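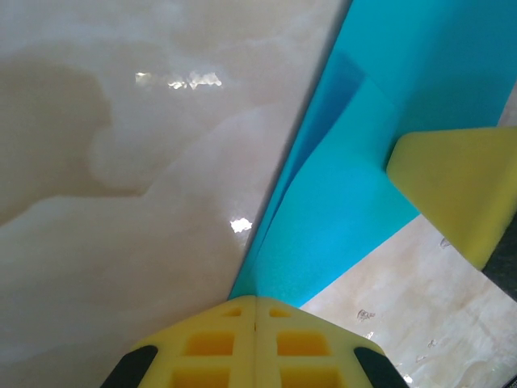 Wrist view, cloth and sponge on the worktop. Fellavport open day.

Thread: Rostonby two-arm cell at the Fellavport open day – notes

flangeplate wrote:
Went to the Fellavport open day on 23rd December and spent most of it at the Rostonby cell. Two small arms on a shared front rail, working on a square of blue cloth. Chaiwat Bunnag ran the session and took questions at the end. He said the fingers are moulded in-house and swapped every nine shifts. I asked for a force figure and was told they don't measure force at the finger, only motor current.

My longer notes from the day are below, split in two because of the post limit.
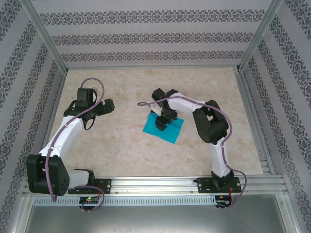 Reading time: 2 min

Part one, layout. Both bases bolt to the same extrusion, so the distance between them is fixed by one part. I like that. Calibration is done once at power-up and, according to Bunnag, not touched again. Cables run outside the arms, with slack left in loops near the wrists. Setareh Sharifi from Senalico was standing next to me and thought the slack would snag within a month. Bunnag said they have had three snags since March.

ohmsworth wrote:
Three that they noticed. External cable on a moving wrist is a fault waiting for a date. Salehi route theirs through the links and it costs very little extra.

flangeplate wrote:
It costs you the afternoon when one breaks. Outside, you cut two ties and pull it. 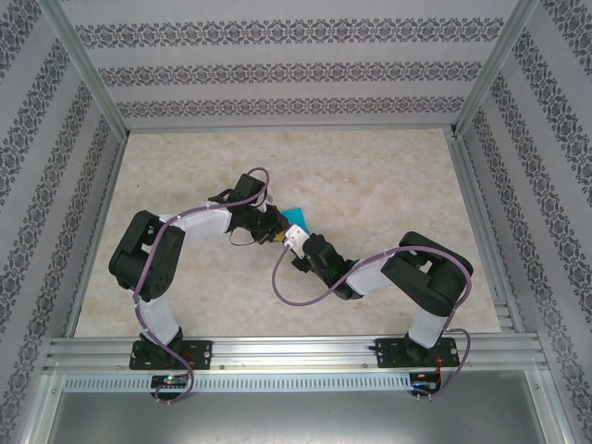 Part two, shared reach. The hard bit with two arms is the zone where both can go, and the usual answer is to lock it so only one enters at a time. Rostonby don't lock it. The grippers came in from either side until they nearly met over the middle of the table, with the blue piece between them, and the planner is meant to keep a small gap between the two wrists. Bunnag would not give the gap. Sharifi guessed about 2 cm.

kerf_and_shim wrote:
Without a lock, what happens when one controller drops out? Did anyone ask?

flangeplate wrote:
Sharifi did. Both arms hold position and the motors stay on. She was not happy with that and neither was I. A hold with one dead controller is only as good as the other one's last message.

ohmsworth wrote:
Agreed, for once. I would still take it over the lock. Locking the middle makes the second arm a very dear clamp.

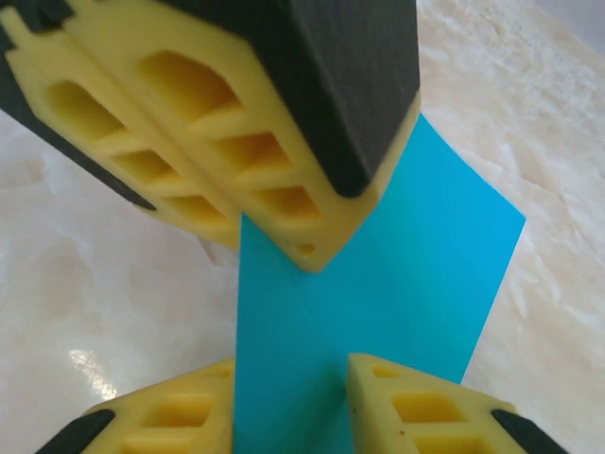 kerf_and_shim wrote:
A clamp is fine for most of what these cells get sold for. If the job is thin flat stuff, you want one side to hold still while the other does the work, and a lock gives you that with far less code to test. I have yet to see a planner that earns its keep on a table that small.

flangeplate wrote:
Fair, though handing over in mid-air needs both in the zone. I have sent Bunnag the question about the dropped controller in writing and will post the reply when I get one.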